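Ribbed cream ware

Ribbed cream ware (also ribbed ware, ring ware, in older sale lists "ivory rib") is a loose name for small household things molded in cream, ivory or pale yellow plastic, with raised bands or ribs running round the outside. Cups, pots, lids, caps, stands, spacers, holders. The name covers a look more than a use. Pieces are sorted by shape and color, and a good many of them have never been tied to a maker at all.

The term is used mostly by collectors and by people who sort house clearances. Shops that sold the stuff new hardly ever called it anything. "Cream, small" is a usual entry in the stock books.

Name

The word "cream" is used broadly. Sellers will call the same piece cream, ivory, bone, butter or old white depending on the light in the room and what the last one sold for. Doina Ivanov, whose sorting guide is still the one most people start from, gave up on color names and used three trays: pale, middle, yellow. Anything doubtful goes in middle. Her critics point out that middle is always full.

"Ring ware" is older and causes trouble, as it is also used for plain curtain rings and for napkin rings of any color. Most lists have dropped it.

Form

The typical piece is round, or close to it, and looks like a stack of rings when seen from the side. It is not normally made of separate rings. The bands are part of the molding. Some pieces have a wider ring at the top with a hollow inside, some are closed, some are hollow right through. Straight sided, waisted and stepped forms are all known.

The finish is smooth, sometimes very glossy. A dull piece is generally a worn one, though dull finish was also made on purpose in small amounts, mainly for bathroom use.

Ribs are grouped as follows in the Ivanov guide:

Close rib. Narrow bands set tight together. Holds dust worse than any other kind.
Open rib. Wider bands with a flat between them.
Stepped. Each band a little wider or narrower than the one under it.
Broken rib. Bands stop and start again, usualy at a mold seam or a thumb rest.

A single piece can show more than one. Stepped with close rib at the foot is common on lids.

Use

Ribs do several jobs. They give grip to wet fingers, they stiffen a thin wall, and they hide small scratches and the sink marks left when thick plastic cools. On a screw cap they are there for the hand. On a pot or a stand they are mostly for looks, copied from turned wood and from older pressed tinware.

Kitchen pieces make up the bulk of what survives. Egg cups, salt pots, jar tops, cutters, funnels, the caps off thermos type bottles. Sewing boxes come next, with reels and thimble stands. Then desk things. Then the large class that every collector ends up with, the unknowns – parts of something, kept in a drawer, parent object long gone.

Unknowns are the real subject of a lot of the writing. A loose piece with a hollow top may be a cup, a cap upside down, a foot from a stand, or a spacer out of an appliance. Without a thread, a mark or a matching half there is often no way to say. The guide advises leaving such pieces as "ribbed, hollow top" and moving on. Good advice, not much followed.

Makers

Most ribbed cream ware is unmarked. Marked pieces carry a mold number under the foot, less often a name.

Clurkgate. The best known name. A small works that did kitchen sets and a long list of lids, sold by the dozen to market traders. Its trade sheet lists 2,102 separate items, counting each lid size as an item. Colors were cream and green, the green being much harder to find now. Clurkgate pieces have a neat flat foot and a small raised dot inside the base.

Valtmont. Bathroom and dressing table. Heavier walls, open rib, often with a fitted lid. Marked on the lid only, so pots that have lost their lids turn up as unknowns all the time.

Zondar. Screw caps and closures for other firms. Zondar never sold to the public, and its pieces are only "ware" by courtesy. Close rib throughout. Some collectors leave them out altogether.

Ivanov. No firm of this name is known. Pieces listed as "Ivanov" in sales are ones that match a drawing in the Ivanov guide, and the word is a reference, not a maker. The mistake is very common and has got into at least one printed price list.
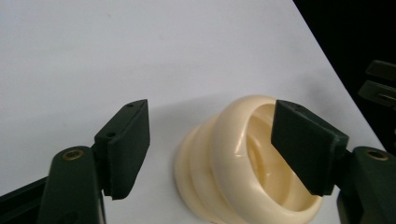
Color change is the main headache in dating. Cream plastic goes yellow with sunlight, with cooking fat, with tobacco smoke, and in a closed box for no clear cause. Two lids out of the same set can end up in different trays. A piece which stood on a window sill is often darker on one side, and turning it in the hand shows a fairly sharp line where the neighbor stood against it.

So color is weak evidence. Rib shape is better. Best is the foot, where the gate mark (the small scar where the plastic went in) was trimmed differently by different works. Clurkgate cut it flush. Valtmont left a low button. On unmarked pieces the scar can be anywhere, side wall included.

Dating by weight was tried by Rainer Steinbach and dropped. Too much overlap.

Identification

Usual order of checks, from the Ivanov guide, shortened:

Look at the foot for dot, number, name, scar.
Look inside the top for a thread or a seat for a lid.
Run a thumbnail down the outside and feel where the ribs stop.
Look for a seam. Two lines opposite each other means a two part mold.
Compare with the drawings. Only then look at color.

Keith Tawhiri later added a smell test, warm water and a quick sniff, for telling the early milk based plastics from later ones. It works on clean pieces. On anything out of a kitchen it mostly finds the kitchen. Warm water can also dull an early piece for good, and the test isn't recommended now.

Copies

Fakes in the strict sense are rare. Prices don't support it. What does turn up is late ware in old style, made for gift shops, plus replacement parts made at home for a lid or cap that's missing. Home made parts tend to have a fine layered surface, which can be mistaken for very close rib in a photo. In the hand there is no confusion, the layers run over everything including the foot.

Pieces glued together from two broken ones are more of a problem. Check for a rib that is slightly wider than the rest. That's where the join is hidden.

Cleaning and care

Lukewarm water, dish soap, soft toothbrush, along the ribs and then across. Rinse well, the grooves hold soap. Dry upside down on a plain towel. Printed towels have been known to leave color on pale pieces.

No bleach. No dishwasher. No scouring powder – the gloss comes off the tops of the ribs first and leaves a striped piece, and there's no way back from it.

Peroxide whitening has its followers. Results uneven. The treated piece is usually chalky in a strong light and sellers are expected to say so. Plenty don't.

Storage should be dark, dry and not too tight. Pieces stored nested will sometimes stick, and if forced the top ring is what cracks. A little time in a cool room and a gentle twist is usually enough to part them. Rubber bands leave a brown line and should never be left on. Same goes for sticky labels. Write on the tray, not on the piece.

Collecting

Interest has always been small and mostly local. The pieces were cheap new and are cheap now, with a few exceptions: green Clurkgate, complete Valtmont pots, and any set still in its card tray. A set of 6 egg cups with the stand is the usual starting point. The 9 piece kitchen set is the one people want, and it nearly always lacks the funnel.

The largest recorded collection was put together by Demyd Savchuk and comprised 3,949 pieces, a large share of them Zondar caps, which caused some argument over whether the total should stand. It was sold in lots. The handwritten index went with the first lot and its whereabouts are not known. A copy of the lid pages survives and was put online on 12 December 2023 with corrections by Panagiotis Ionescu.

Correction: the posting date is given as 13 in the index notes, see talk.

Condition terms

Clean. No chips, color even, gloss present on rib tops.
Good. Light wear, some yellowing, no cracks.
Used. Dull, marked, may have a hairline crack in the top ring.
Part. Anything missing, or thought to be missing.

"Part" is used for unknowns as well by some sellers. The guide is against this, as it can't be known that a thing is incomplete before it's known what it is.

See also

Egg cup
Jar closures
Pressed tinware
Sewing reels
Yellowing of plastics

Notes

Rib names follow the second printing of the Ivanov guide. The first printing has open and close swapped on one of the plates, and older lists copied from it are wrong in teh same way.

Valtmont lid sizes still to be added.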